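# Can a machine do the chores yet?

January 27, 2019

I get asked this more than anything else, usually by people who are tired of emptying the dishwasher.

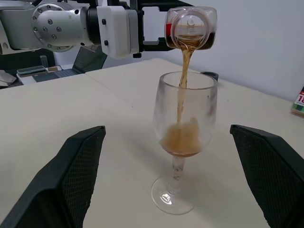 My short answer is still no, with a growing list of exceptions. I've been keeping that list for 8 years now, first on paper and then on this blog, and I go back over it every winter. Some things moved this time. Most didn't.

I should say how I judge it. A chore counts as done by a machine if I could leave the house, come back, and find it done without having set everything up first. That last part is where nearly everything fails. A demonstration where the shirt is laid flat, face down, sleeves out, in the same spot on the same table is a demonstration of folding a shirt that somebody has already half folded. I don't hold it against the people who build these things. You have to start with something. But it doesn't get the laundry out of the basket.

## Floors

Floors are done, or close enough. I have had a Fledbridge vacuum for two years and it runs every morning. It gets stuck under the radiator maybe once a week, and it can't do the stairs, and I have to pick up cords before it goes. I still vacuum by hand in the corners. If I were grading it I'd give it most of the credit. Mopping is behind vacuuming. The mop attachment I tried pushed a wet gray line along the baseboard and I sent it back.

What I notice about the vacuum is that it works by avoiding almost every hard problem. It doesn't pick anything up. It doesn't need to know what a sock is, only that something is in the way. The floor is flat and stays where it is. Every chore I get asked about after that one involves hands.

## Pouring a drink

Pouring is a good test because it looks like nothing. A small child can do it badly and most adults do it without looking.

For a machine it splits into a lot of parts. It has to hold a bottle firmly enough that it doesn't slip and gently enough that it doesn't squeeze. A soft plastic bottle changes shape in the grip, and the weight shifts toward the neck as it tips. The stream doesn't come straight down from the mouth either. It comes out at an angle that depends on how full the bottle is and how fast you're tilting, so the landing spot moves the whole time. With a mug you have some room for that. With a stemmed glass you have a narrow opening on top of a thin stem, and if you bump it, it goes over.

Then there's knowing when to stop. Clear glass is hard for cameras to begin with. Anything fizzy or foamy makes the level hard to read, and even I have to wait and see where it settles. I usually stop a little early and top it off. Getting a machine to do that, to pour some, wait, look, and pour a bit more, seems to me more useful than getting it to hit the amount in one go.

So I'd put pouring in the "can be done on a table" column. Arms can do it when the glass and bottle are within reach and nothing else is going on. What I want to see next is the rest of the job: get the bottle out of the refrigerator door, take the cap off, find a glass in a cupboard where the glasses are crowded together, pour, put the cap back on, put the bottle away. And wipe up the drip. I have never seen the drip wiped up unless that was the thing being tested.

## Dishes

The dishwasher is the best household robot anyone has made, and people don't think of it as one. It has been in kitchens so long that the chore has shrunk to loading and unloading, and now that's what we complain about.

Unloading looks closer to me than loading. The dishes are clean, they're in a rack, and they're mostly standing in rows. Plates can be gripped by the edge. Cups are all right. Silverware is bad, being thin and shiny and tangled together. Loading is worse all around. The food is different every night, the pan is too big, somebody has left a spoon in a cup of cold coffee. I rearrange the bottom rack every evening and couldn't write down the rules I use to do it.

## Laundry

No change since last year. Washing and drying were solved before I was born and everything on either side of them is still mine. Sturkus had a folding cabinet on the market for a while and I looked into buying one. You clipped each item to the front by hand, one at a time, and it folded it inside. It took shirts and towels. It did not take fitted sheets, anything small, or socks. By the time I had clipped a shirt on I could have folded it, and it was the size of a wardrobe. They stopped selling it in March.

Socks remain my personal measure. When something can take a warm pile out of the dryer and give me back matched pairs, I will write a much longer post.

## On the shop floor

I work in a small shop that makes cabinet hardware, 22 people, so I see the other side of this too. People assume factories are full of robots. Big ones are. Ours has one arm, a Pladik, and it moves blanks from a tray into a press and out again. It does that very well. It has done the same motion since the day it was bolted down.

It took us three weeks to set up and most of that was the tray. The blanks have to sit in their pockets facing the right way or the arm picks up air. A person fills the tray. So the job of feeding the press became the job of feeding the tray, and it's an easier job and a safer one, and I'd vote for it again. But the arm has no idea what a blank is.

We looked at a second one for packing. Our orders are mixed, with hinges and pulls and little bags of screws, and every box is different. We got a quote from Tanner for a setup with a camera over the bin. It worked on the hinges. It had trouble with the bags, which flop and shine and slide over each other. We passed on it for now. The packing table is still two people and a tape gun, and they're quicker than anything I was shown.

There are plenty of jobs like that left in the shop. Sweeping under the benches. Untangling an air hose. Finding the box that got put on the wrong shelf. They take a few minutes each and come up at odd times, so there's no case for buying a machine for any one of them. You would need one machine that could do all of them passably, and that's the same thing people want in their kitchens.

## Where that leaves the list

Done: vacuuming flat floors, washing and drying clothes, washing dishes, mowing if your yard is simple.

Done on a table, with help: pouring, stirring, stacking cups, folding a towel, wiping a marked area.

Not done: loading the dishwasher, making a bed, putting groceries away, cleaning a bathroom, anything with a fitted sheet.

I moved pouring and wiping up to the middle group this year. They were in the bottom one before. I thought about moving towels up to the top group and decided against it, for the reasons I gave under laundry.

People also ask when. I used to guess and I've stopped, after being wrong in both directions. I thought the mowers would take longer and I thought I'd have help with the dishes by now. If you're deciding whether to hold off on buying something because a better machine is coming, I wouldn't wait. Buy the dishwasher.

I still owe a few of you a reply about window cleaners. I have one on loan and so far it has done the inside of the living room window and left a ring in each corner. I'll write that up once I've tried it upstairs.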